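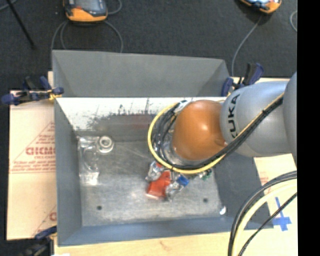

Flekatside Adds Open Metal Bin With Sloped Walls to Its Parts Handling Line

VILLANUEVA, Saturday, December 3, 2022 -- Flekatside, a supplier of containers for small-parts storage, has added the Dirkura open bin to its catalog. The bin is gray metal, with sloping sides and a raised panel at the back. Two small round holes are set in the floor.

The Dirkura is meant for loose parts in mixed sizes. Its walls slope toward the floor so that the last few pieces in a batch collect near the middle -- a common complaint with straight-sided bins. The floor is bare metal and will show scratches in normal service. These do not affect the rated load of 86 kilograms.

"We left the floor uncoated on purpose," said Serpil Karabulut, product engineer at Flekatside. "Coatings chip, and the chips end up in with the parts."

Orders opened in July to existing accounts and are now open to all customers. The catalog number is 2549. Delivery takes some three weeks. Replacement drain plugs are sold separately in packs of three.

Contact: Hollis Ruiz-Ortega, Flekatside customer desk, Villanueva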